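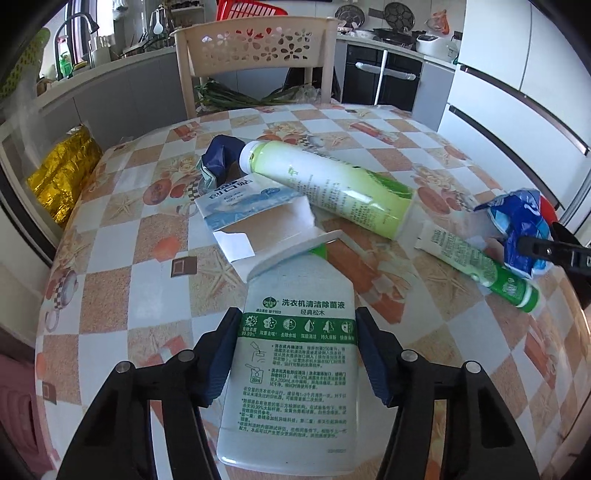 What is home sharing? A homeowner with a spare room offers it to a lodger at a reduced rent, and the lodger gives an agreed number of hours each week to help around the house.

The Trinville Home Sharing Program has arranged such matches since August 2014. Its manager, Vilja Ojala, spoke with the Centre for Housing and Neighbourhood Studies on May 21, 2019, as part of the Centre's series of conversations with people who run small housing services. Damian Urbańczyk, who coordinates the program's matches, joined for part of the interview.

Ms. Ojala came to the program from the municipal rent office, where she handled applications for the seniors' housing list. At the time of her departure the list stood at 1,848 names. "Many of the people I spoke with did not want to move," she said. "They wanted to be able to afford the hydro bill and to have somebody in the house at night. We were offering them a flat across town, several years from now."

The program currently supports 41 active matches. Most of the homeowners are over 70 and live alone in detached houses in the Stetetti district, where the lots are large and the bus service is limited. The lodgers are more varied. Students were expected to make up the majority, and in the first year they did. Mr. Urbańczyk noted that apprentices, recently separated parents and people in their fifties returning to school now apply in nearly equal numbers.

Each match begins with two separate interviews, followed by a supervised meeting in the home and a trial stay of two weeks. Either party may withdraw during the trial without giving a reason. A written agreement is then signed, which sets out the rent, the weekly hours, the use of shared rooms and the arrangements for guests.

"The guests section used to be one line," Mr. Urbańczyk said. "It is a full page now. So is the section on the kitchen."

Asked what the kitchen section contains, he listed shelf space, meal times, whether food is bought jointly, and who washes up after visitors. Homeowners are asked to name any item they would prefer others not to use. One gave him a single item, her late husband's bread knife. Another filled both sides of the sheet. 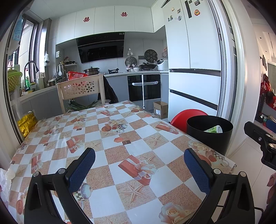 He added that the page is reviewed with both parties after three months, when the original answers have often changed. Meal times in particular tend to drift. A lodger who began by eating alone at nine in the evening may by then be sitting down with the homeowner at six, and the agreement is amended if either person wishes it.

Ms. Ojala was careful to separate the service from home care. Lodgers may shop, shovel snow, put out the recycling or drive a homeowner to an appointment. They may not give medication, help with bathing or handle banking. "When those needs arise we refer the household to the health district, and we do it the same week," she said. "A lodger is a neighbour who happens to live down the hall. We should not be asking a neighbour to do a nurse's work."

The limit on help is 5 hours a week. It was set lower than in comparable services at the suggestion of Nektarios Gavalas, a tenancy lawyer who advised on the first agreements. His concern was that longer hours might turn a tenancy into unregistered employment. Ms. Ojala said she had argued for eight at the time and now thinks he was right.

Matches do end. Some come to a close when a course finishes or a homeowner moves to be nearer to family. Others fail over heating, noise or, in one case, a disagreement about the back door that went on for an entire winter. Craig MacRitchie, a retired surveyor, has hosted three lodgers in turn and contributed a short statement to this interview at Ms. Ojala's request. "The first one and I did not suit each other," he wrote. "We were both polite about it for too long. With the second I spoke up in the first week, and she stayed until she had her diploma."

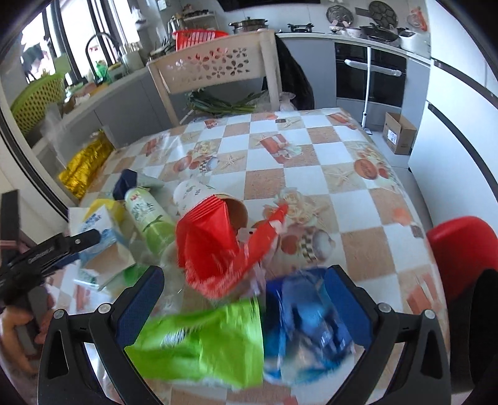
How is the rent decided? The program sets a ceiling of 80 per cent of the average for a furnished room in the same district, and the two parties agree on a figure at or below it.

Ms. Ojala said that most settle well under the ceiling, and that a few homeowners ask only for a share of the utilities. The program advises against charging nothing at all. In her experience, a lodger who pays no rent finds it hard to raise a complaint about a cold room or a broken lock.

Funding remains the program's main difficulty. The municipal grant covers both salaries and the office on Szewczyk Street, but it is renewed one year at a time. Household fees cover background checks and little else. A proposal to extend the service to the neighbouring town of Etilari has been drafted, and would require a third staff member.

Homeowners and prospective lodgers may request an application package at the Szewczyk Street office during regular hours. Applicants should bring one piece of government identification and the names of two references who are not relatives.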